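Hudec发布Inis客房整理与家具配置规范 首批适用于Jurkville长住公寓

Jurkville，2025年10月——长住公寓运营商Hudec今日发布Inis客房整理与家具配置规范（以下简称“Inis规范”）。该规范对客房退房后的整理顺序、床品铺设、垃圾收集、台面与坐面清理以及床边家具的选型作出统一规定，首批适用于Hudec在Jurkville运营的200间客房。规范中的家具部分由家具供应商Forkia参与编制。

Inis规范取代Hudec此前使用的各楼栋自编作业单。旧作业单对同一工序的表述不一致，例如“清理垃圾”一项，部分楼栋仅指倾倒垃圾桶，部分楼栋还包括收集散落在家具表面的包装物。表述差异导致复查口径不同，跨楼栋调配的整理人员需要重新熟悉要求。新规范将全部工序归并为九个环节，各环节使用相同的名称和完成标准。

九个环节依次为：通风与照明检查、遗留物登记、散落废弃物收集、垃圾桶清空与复位、床品更换、台面擦拭、软体家具清理、地面清洁、终检。前一环节未达到完成标准的，不进入下一环节。遗留物登记须在废弃物收集之前完成，无法判断是否属于废弃物的纸片、卡片和标签一律按遗留物处理。

在编制阶段，Hudec运营标准部调阅了3,112份终检记录。记录显示，返工原因集中在三类：家具表面残留的轻质包装物，垃圾桶未放回规定位置，以及枕头摆放与房型图不符。床品污渍和地面残留所占比例低于上述三类。标准部据此调整了环节顺序，将散落废弃物收集从原来的第五位提前到第三位。

“塑料袋这类轻质物品在铺床和抖动被套时容易移位，有时落到床与墙之间，终检时才被发现。先收集再铺床，可以减少重复弯腰和移动家具。”Hudec运营标准部负责人Shiuli Jayawardena表示。

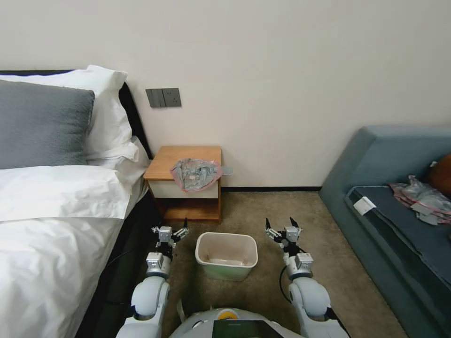
散落废弃物收集环节的作业范围包括床头柜台面、床头柜下层开放搁板、沙发坐面、沙发靠背与坐面的接缝，以及床侧与墙面之间的地面。作业时先将垃圾桶移至床与沙发之间的空地，再由床头一侧向沙发一侧收集，单程完成，不往返。图中客房的床头柜台面有一只揉皱的塑料袋，部分垂出前沿；沙发坐面上另有一堆灰色和粉色的塑料袋，靠前沿处还有一张白色卡片或标签；房间中央的小垃圾桶内为空。按照Inis规范，塑料袋归入本环节处理，白色卡片或标签则按遗留物登记，登记后方可移动。

垃圾桶清空与复位环节规定，桶内废弃物连同内袋一并取出，桶壁和桶底擦拭后目视检查，无残渣、无液渍方可套入新袋。新袋的袋口外翻，翻边宽度以完整覆盖桶沿为准。作业完成后，垃圾桶放回房型图标注的位置，不得留在通行区域。敞口小型垃圾桶与带盖垃圾桶适用同一标准，带盖型号须另行检查铰链和盖内侧。

床品更换环节对枕头、床单和被子的铺设作出分项规定。床单四角包角，床面无明显折痕；被子两侧垂幅应一致，下缘不得接触地毯。枕头靠床头板竖放或叠放，由房型图指定，同一房间内不得混用。装饰枕置于睡枕之前，枕套开口背向房门。枕套边角有明显折皱的，应取下重新整理，不得以拍打代替。

配有深色床座的房型增加一道侧面检查。深色表面易显浮尘和纤维，整理人员应在铺床之后、吸尘之前，用微湿超细纤维布沿床座长边单向擦拭。床座底部与地毯相接的部位使用窄口吸嘴，踢脚线上沿的积尘在同一工序内处理。地毯吸尘方向由窗侧向房门侧，家具下方可进入的区域不得省略。

床边的电源和照明面板列入终检。检查内容包括翘板开关动作是否正常、插座面是否清洁、面板边缘与墙面之间有无松动。面板只可使用拧干的布擦拭，不得直接喷洒清洁剂。床头柜上方的插座应保持可触及，床品和枕头不得遮盖插孔。

软体家具清理环节适用于沙发、扶手椅和坐垫。坐面物品清空后，先用平口吸嘴清理表面，再处理扶手内侧和靠背接缝。可移动靠垫取下单独清理，复位时正面朝外。织物表面发现污渍的，记录位置和大小，由织物养护岗位处理，整理人员不得自行使用去污剂。

家具配置部分由Forkia产品工程师Čestmír Mikuš主持编写，重点是床头柜。规范推荐的Inis床头柜采用木制框架与木制台面，上部为单抽屉，下部为开放搁板。开放搁板的净高应允许手持吸嘴平放进入，搁板后沿不设挡条，以便擦拭时将灰尘直接带出。抽屉为有底槽结构，底板可从后方抽出更换。

“床头柜是房间里接触频率较高的家具，台面又小，客人常把随手的东西放在上面。我们在选型时优先考虑台面边缘的耐磨性和搁板的可清洁性，抽屉容量排在后面。”Mikuš表示。

台面涂层按室内家具常规清洁条件选定，可耐受中性清洁剂反复擦拭，不建议使用含研磨颗粒的产品。木制部件的破损分为划痕、磕碰和开裂三级。划痕在现场修补，磕碰由维修岗位评估，开裂部件整件更换。更换下来的框架如结构完好，返回Forkia重新涂装后作为备件使用。

床头柜与床之间的距离不作统一规定，但须满足两项条件：抽屉可完全拉开，床侧被子垂幅不受挤压。对于床与墙面之间空间较窄的房型，床头柜可靠墙放置，台面一侧贴近墙面，正面朝向房间内部。沙发与床之间应保留供整理人员和清洁设备通过的地面，临时放置的垃圾桶、布草袋和工具箱在作业结束后全部移出。

Inis规范配套文件包括房型图、作业单、终检表和家具养护卡。房型图标注床、床头柜、沙发和垃圾桶的基准位置，以地面平面图形式提供，张贴于各楼层布草间。作业单按九个环节分栏，整理人员逐栏签字。终检表由复查人员填写，不得由同一人兼任整理和复查。家具养护卡随新床头柜交付，内容包括允许使用的清洁剂类型、螺钉紧固方法和备件编号。

培训由Hudec运营标准部组织，在各楼栋的样板房内进行。受训人员先完成分环节练习，再独立完成一间客房的全流程整理。考核以终检表为依据，不设作业时间上限，达到全部完成标准即为合格。已持有旧作业单操作资格的人员只需参加废弃物收集、垃圾桶复位和遗留物登记的补充培训。

首批客房运行期间，标准部将继续收集终检数据，并按房型统计返工原因。修订意见由各楼栋主管汇总提交，涉及安全和用电的意见随时处理，其余意见在每季度末集中评审。规范的下一版预计于次年1月发布，届时将增加双床房和带厨房房型的内容，适用范围计划逐步扩大至Hudec运营的全部2,000间客房。

Forkia将同步供应Inis床头柜及配套备件。已有家具尺寸符合规范要求的客房可继续使用原家具，无须提前更换。尺寸不符但结构完好的家具，将在客房例行翻新时替换。

关于Hudec
Hudec从事长住公寓的运营与客房管理，业务包括客房整理、布草管理、家具维护和楼宇日常检修。

关于Forkia
Forkia设计并生产公寓及住宿场所用木制家具，产品包括床头柜、书桌、衣柜和行李架，并提供备件供应与旧件翻新服务。

媒体联络
Hudec运营标准部 Shiuli Jayawardena
Forkia产品工程部 Čestmír Mikuš
规范全文及房型图样张可向上述部门索取。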